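Unit 9: Reading a Gripper Kit Before You Buy It

Handout for the buying-and-testing half of the course. Bring it to lab. Bring a pencil too, as the lab pencils have gone wherever lab pencils go.

Kit under review this unit: the Clokance two-finger tabletop kit, sold through Durkton. List price is $3,742 with the wrist camera and mount, arm not included. Durkton's web page mentions the arm in a footnote, in gray type, on gray.

1. What the brochure says

The Clokance brochure makes one claim worth our time, that the kit will "handle everyday objects in everyday spaces." Everyday is not a unit. When a seller uses a word like this, your first job is to swap it for something you can put on a table. For this unit we swapped it for drinkware. Cups are cheap and come in awkward sizes, and everyone has an opinion about how one ought to be picked up.

Read the quick-start guide before lab (pages 1 to 30). The full manual runs to 331 pages, a fair number of which are the same warning about pinched fingers in different languages. Skim those, but do respect them.

2. The small object test

Start small. A gripper that looks graceful around a soup can may look like a pair of oars around a tiny cup. The wrist view is what you'll have on your screen for this part, with the fingers coming in from the bottom and the lid between their tips.
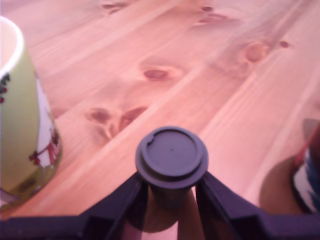

3. What to write down

For each attempt, record these on the lab sheet:

Start position of the arm, from the controller readout.
Where the fingers met the object: lid, body or base.
Whether you changed anything by hand. "I nudged it" is a change. So is "I only nudged it a little."
Result, in one word. The sheet has a notes column for your feelings.

Don't average your attempts until you've looked at them one by one. A kit that works beautifully in the morning and sulks after lunch has a perfectly decent average, and you would still not want to own it.

4. The view from the wrist

Durkton charges extra for the wrist camera if you buy it later, so decide early whether you need it. The case for it is simple. You see the fingers and the target together, and you can line up on the gap without getting out of your chair. The case against is that the wrist view has no manners about what it leaves out. A mug at the side of the picture may show you a bit of holly and half a character and keep the handle to itself.
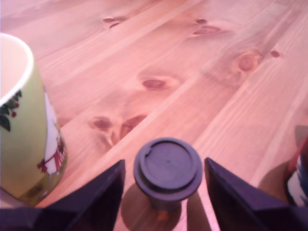 Clokance suggests using the wrist view for the last part of the approach and a fixed view for everything before it. On this point the manual is right, and I say so with some surprise. Students who work from the wrist view alone tend to plan a lovely path through things they can't see. Ask yourself at each step what is just past the edge of your screen, and how much it cost.

Homework question for this section: the brochure calls the wrist camera "the only eye you need." Write one paragraph to Durkton, politely, asking for the evidence. You'll be graded on the politeness.

5. Clutter

Most demo videos are shot on a bare table in front of a gray curtain. Few people live like this. The Urkidthorpe bench protocol, which we use in a trimmed form, asks for a back row of ordinary stuff and leaves the choice of stuff to you. It wants something clear, something crinkly and something with holes in it. Clear plastic is hard for cameras, and bags change shape when you breathe near them. Wire racks give depth sensors a bad day.

Our version has the water jug and the wire holder toward the left and the basket of bags at the right. The mugs go closer to the front, with the tiny cup beside them for scale and humiliation.

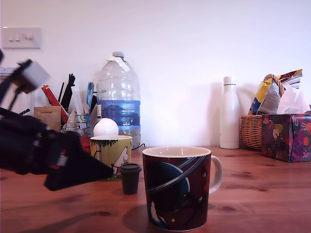
Fig. 3. Side view of the cluttered bench, with the finger tip to the left of the small cup.

Look at how wide that finger is next to the cup. The spec sheet gives finger length and grip force in bold and puts the width in a drawing you have to enlarge. Width decides whether you can reach in between two neighbors, so on a crowded table it matters more than force. I would trade a good deal of grip force for a slimmer finger, and nobody at Clokance has asked me.

Then there's the ball sitting on top of the green mug. The protocol calls this an "unsecured neighbor." Leave it there. If your plan for the small cup needs the ball moved first, then your plan includes moving the ball, and you should write it down as a step.

6. Comparing with the Michalski kit

The Michalski kit is the usual rival. It comes with narrower fingers and a worse manual, translated with great confidence. Last April's class preferred it for small objects and complained about everything else, including the carrying case. If you compare the two, keep the bench the same. Same mugs, same back row, same lights. Tape marks help. So does a fixed side view that you can hold up against the table before each run.

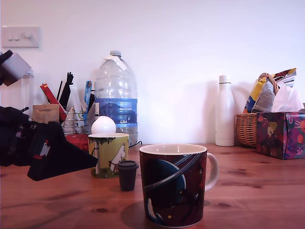
7. Before you recommend anything

Your report goes to a pretend buyer with real impatience. One page. Tell them what the kit did on our bench, what you didn't test, and what they will have to buy on top of the list price (see the gray footnote). Words not allowed in the report: seamless, robust, everyday, and "game changer" in any spelling.

Attach the lab sheet, including the bad attempts. If there are no bad attempts on it, I'll ask to see the other lab sheet.

Reading for Unit 10: the warranty, all of it, and the returns section of the Durkton order form. Note who pays for shipping.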